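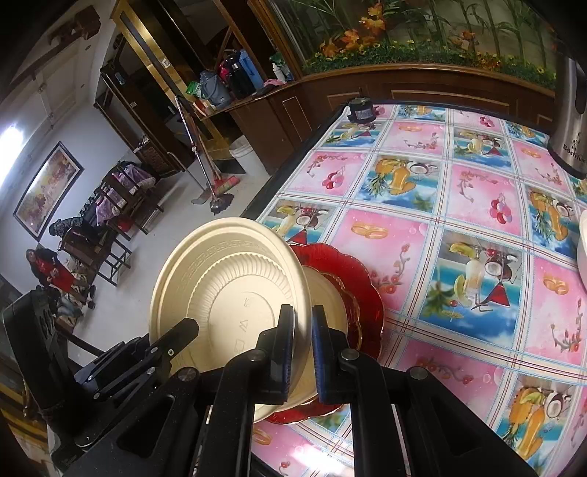
The potluck we almost didn't have

Every October our street closes itself off at the Jorkico end and we all eat supper in the road. I have lived on this block for 25 years and I have been to every one of those suppers except the year I had shingles, when a neighbor left a pie on my porch and rang the bell and ran (bless her, it was cherry).

This year I ended up in charge of it. I'm still not sure how that came about. I remember saying something friendly over a hedge in July, along the lines of "oh, somebody will get it going," and by August people were asking me what time to bring the folding chairs.

So I am writing down how it went while I still remember, partly for whoever does it next and partly for my sister, who has moved away and keeps asking.

The food sign-up

I'll start with the food, as that's where all my worrying went. In past years there was a sheet taped up at Degefa, the little grocery on the corner, and you wrote your dish on it when you went in for milk. But Degefa has been remodeling since spring and the wall where the sheet used to go is now a cooler full of fancy lemonade. I tried passing a clipboard door to door. It went out on our side of the street, made it as far as the yellow duplex, and I have not seen it since. If you have my clipboard, I would like it back, it has a good clip.

In the end I went to no sign-up at all. My mother ran church suppers for most of my childhood without one and she always said that people know what they cook. I lay awake over it anyway, picturing a long table with nothing on it but potato salad. And we did get a lot of potato salad! But we also got two kinds of baked beans, a big roaster of pulled pork, stuffed peppers, a rice dish with raisins and something warm in it that I still think about, deviled eggs that were gone before I got near them, and a lasagna so heavy it took both of the teenagers from the end house to carry it over. I made my noodle kugel, the sweet one, and I brought home an empty pan, so I'm satisfied.

Plates, and what I learned about them

My big idea was that everybody would bring plates from home. I had a lovely picture in my head of all those mismatched dishes under the string lights. Well, about half the street remembered, and the other half stood at the head of the line looking at me. My neighbor across the way went into her garage and came out with a sleeve of disposables left over from a graduation, and I ran in for everything in my cupboard down to the saucers, and we got everybody fed. I'd still ask people to bring their own. I would just keep a backup in the garage and not say anything about it.

One more thing on this subject: put a strip of masking tape with your house number on the bottom of your serving dish. I have a blue casserole on my counter as I write this and I don't know whose it is. It has a chip on one handle. I've been admiring it all week and I had better find its owner before I get attached.

The money part

We collected 5 dollars a household for the permit and the tables, same as always, and I was braced for grumbling but there wasn't any. After the permit and the table rental I had 191 dollars in the coffee can, which surprised me. I bought cider with part of it (not enough cider, see below) and the rest went toward the sign for the pocket park, which people had been talking about for ages.

The music

The young couple who rent over the Droltell repair shop play together, she has an accordion and he has a guitar, and they asked if they could set up on the loading step. I said yes before I had ever heard them, and then I fretted about that too. They were wonderful. They played old waltzes for the early eaters and then livelier things once the little ones got up and started spinning. The man two doors down from me, who I had honestly never heard say more than good morning, danced three in a row with his granddaughter standing on his shoes. I had to go check on the coffee for a minute.

Things for next year's person

Start at four. We started at five and by the time dessert came out I couldn't tell the pumpkin bars from the gingerbread.

Get twice the cider. Get one of those big insulated jugs for the coffee too, my percolator just can't keep up with that crowd and it was running on an extension cord through my kitchen window the whole time.

Ask the folks at the Skiltusik end in person. They are a little farther down the hill and I think they never know if they're invited. Two families came up this time after I knocked, and they stayed until the very end and folded most of the chairs.

Put the dessert table well away from the main table, or the children will never see a vegetable.

And somebody please take the leftover pickles home. I have four jars in my refrigerator and I don't care for pickles. If you live nearby you are welcome to stop by any evening after six, I'm usually on the porch until it gets too chilly, and you can look at the blue casserole while you're here in case it's yours.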